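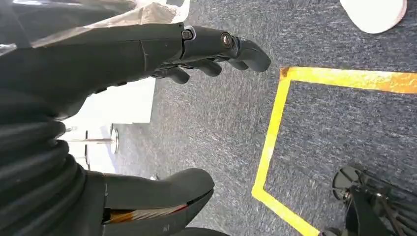 Chapter 4

Hands, Fingers and Letting Go

By now your club should have a robot that can drive to a mark on the floor and stop there most of the time. Well done! Plenty of teams spend a whole term on that and still end up parked against a table leg. In this chapter we bolt on the fun bit, the hand, and I should warn you that it will eat your evenings.

I came to hands the wrong way round. The first one my students built, back when we met above the bicycle shop in Clekholm, had five fingers, a very handsome thumb and a wrist that turned both ways. We called it Abella. It could wave beautifully. It could not pick up a tennis ball. We had spent all our time on making the fingers bend and hardly any on where the hand was when they bent, so Abella would close with great confidence on a patch of air just beside the ball, and then wave again.

So we're going to start with position, and leave squeezing until section 4.3. I know you want to squeeze things. Please be patient with me.

What you'll need for this chapter

Your robot from Chapter 3, a roll of bright floor tape, a tape measure, a soft ball and a notebook (a paper one, as laptops get left at home). If your club uses the Turnix controller board, make sure it has the arm program on it before you meet. Ours took most of a session to load the first time, with eleven people watching the progress bar and eating crisps.

Marking out your square

Choose a bit of floor with good light and tape out a square 60 centimetres along each side. This is your working area, and every exercise up to the end of the chapter happens inside it or along its edges. Press the corners down hard. Carpet is fine, though the tape does get grubby and you'll want to replace it before a competition. Pick a colour that shows up well against the floor, because later on your robot's camera has to find it too.

Now number the corners, starting wherever you like and going clockwise. Write the numbers in the notebook with a little sketch, and put the door of the room on your sketch as well. We left the door off once. When we came back after the December break we had two people arguing for corner one in different places, both of them certain, and a month of measurements that might have been sideways.

Your first reach

Exercise 4.1 sounds too easy. Bring the open hand over the square, point the longest finger at corner one, and stop with the fingertip just above the tape. Don't touch it. Measure how far the tip is from the corner, write it down, take the arm back to its resting place and do it again.

Then keep going! The team I help with now, Destelora, made 616 of these reaches before I let them near a ball, and they grumbled the whole way. By the end their notebook was a lovely thing. You could see the misses shrinking page by page, and you could also see one awful afternoon when they all leaned the same way, which was how we found a loose screw in the shoulder.

We ran the same exercise as an open morning on 27th April, with parents doing the measuring, and I was surprised at how competitive it got. One family stayed for around 2 hours.

A word about fingers before you begin. Keep your own out of the square whenever the arm has power. One person holds the stop button and does nothing else, and that includes looking at their phone. Swap over every ten reaches so it stays fair.

When your notebook has three full pages, turn to section 4.2 and we'll draw the misses on squared paper.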